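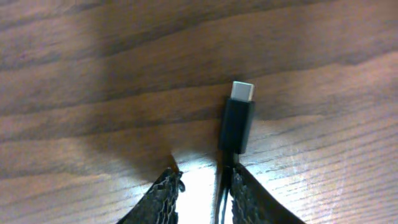

I'm after people who still write letters by hand, or who used to and miss it. My name's Precious Rampersad and I'm putting together a book about letter writing in Kuvcombe and the farms out past Dallitz, and I need your help to fill it. Most of us keep in touch through a screen now, me included, and there's as likely to be a USB-C cable on a wooden tabletop as a pen and a pad. I'd love to hear from both sides of that – the ones who gave up and the ones who never did.

What I'm asking is pretty easy. You'd write one letter a fortnight to another participant until the end of July, then sit down with me for a chat of 60 minutes or so. No wait, make that 60 minutes exactly, my recorder gets full! You can write about anything you like: the garden, the footy, your neighbour's rooster. Spelling doesn't matter and neither does your handwriting (mine's a shocker).

You need to be 18 or over and have a postal address. I've got room for 83 people and I'd really like a few more blokes, as so far it's mostly my mum's friends. If you've got old letters tucked away in a cupboard, bring them along to the chat and I'll copy whatever you're happy to share, then hand them straight back.

Stamps, paper and envelopes are on me. There's also a $60 voucher for the Hollis bookshop once your chat is done, and a copy of the book when it's printed. I'll change your name if you'd like me to – just say so on the form.

Karim Soliman is looking after the pairing, so tell him if there's someone in town you'd rather not be matched with. He won't ask why.

To put your hand up, pick up a form from the library counter or drop a note in the box beside it by 24 Oct 2026. A handwritten note would make my day, but a printed one is fine too. Leave a phone number and I'll give you a ring in the evening.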